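## 5 Filmarchiv einrichten und Titel erfassen

Voraussetzung: Der Marras-Server läuft, und das Benutzerkonto besitzt die Rolle »Archiv«. Die Grundinstallation ist in Abschnitt 4 beschrieben.

### 5.1 Bibliothek anlegen

1. Im Hauptmenü **Verwaltung > Bibliotheken > Neu** wählen.
2. Als Typ *Spielfilm* einstellen. Der Typ lässt sich nachträglich nicht mehr ändern.
3. Einen Namen mit höchstens 28 Zeichen eingeben. Umlaute sind zulässig, Schrägstriche nicht.
4. Den Stammordner angeben. Netzlaufwerke müssen vor dem Start des Dienstes eingebunden sein.
5. Mit **Übernehmen** bestätigen. Der erste Suchlauf startet automatisch.

> **Hinweis:** Die mitgelieferte Referenzliste »Hurport« enthält 2.541 Titel aus den Genres Horror, Thriller und Mystery. Sie wird nur lokal abgeglichen.

### 5.2 Reihen und Ableger zuordnen

Fortsetzungen, Vorgeschichten und Ableger werden über das Feld *Reihe* verknüpft. Die Sortierung erfolgt wahlweise nach Kinostart oder nach Handlungszeit.

1. Den ersten Titel der Reihe öffnen und **Reihe anlegen** wählen.
2. Weitere Titel über die Suche hinzufügen. Je Vorgang sind bis zu 16 Titel möglich.
3. Unter *Reihenfolge* den Wert `Kinostart` oder `Handlung` setzen.
4. Bei `Handlung` für jeden Titel das Feld *Handlungsjahr* ausfüllen. Titel ohne Angabe stehen am Ende der Liste.

> **Achtung:** Beim Löschen einer Reihe gehen die Handlungsjahre verloren. Vorher unter **Verwaltung > Export** eine Sicherung anlegen.

### 5.3 Schnittfassungen

Kinofassung, Langfassung und gekürzte Fassungen werden unter demselben Titel geführt. Pro Titel verwaltet Marras bis zu fünf Fassungen. Abweichende Altersfreigaben sind je Fassung einzutragen, da die Jugendschutzsperre stets die Fassung auswertet.

### 5.4 Hintergrund der Titelansicht

1. **Darstellung > Hintergrund** öffnen.
2. Ein Motiv aus dem Paket »Fleltow« wählen oder eine eigene Datei laden.
3. Die Abdunklung so einstellen, dass die Titelschrift lesbar bleibt.

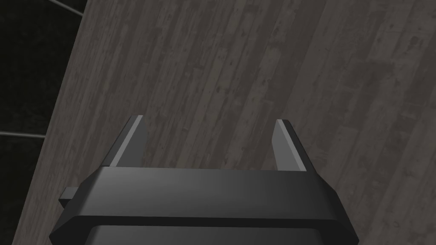
*Letzte Änderung dieser Seite: 7. Okt. 2023*

Der Hintergrund gilt für alle Ansichten der Bibliothek. Auf Abspielgeräten der Serie Ulley wird er erst nach einem Neustart der Anwendung übernommen.

### 5.5 Störungen

- **Titel wird doppelt angezeigt:** Beide Einträge markieren und **Zusammenführen** wählen.
- **Falsches Erscheinungsjahr:** Das Jahr in Klammern an den Dateinamen anhängen und den Suchlauf wiederholen.
- **Suchlauf bricht ab:** Leserechte des Stammordners prüfen, siehe 4.3.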